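Ticket 823 – Fladora stock app, counts not saving
Status: still open

Hi again, me from the Camcombe shop. I know I said on Friday it was sorted but it's come back, so I'm reopening this one instead of starting a fresh ticket (the old one was 772, same fault I think, you may want to join them up).

What happens is I type a new count for any kitchen item, press save, get the green tick, and then when I go back in it's the old number again. It only does it on the till tablet. On my phone it's fine!

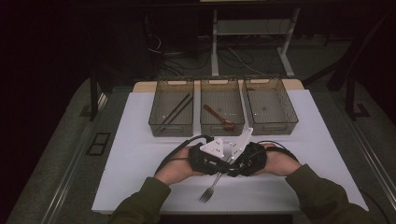 Things I've tried so far: logging out and in, clearing the saved data, and moving the tablet off the Drilska wifi box and onto my phone's signal. No change with any of them. The items I've been testing with are a single metal fork and the grey mesh baskets with the handle cutouts, both under Kitchen, and the baskets are the worse of the two – the fork did hold its new count overnight once. Anything under Garden saves first time, every time.

Your colleague asked for the app version. It says Slaoui build 2 at the bottom of the settings page, and the phone says the same.

Could someone ring the shop before 2 if possible? I'm on my own after that and can't leave the till. Thanks ever so much.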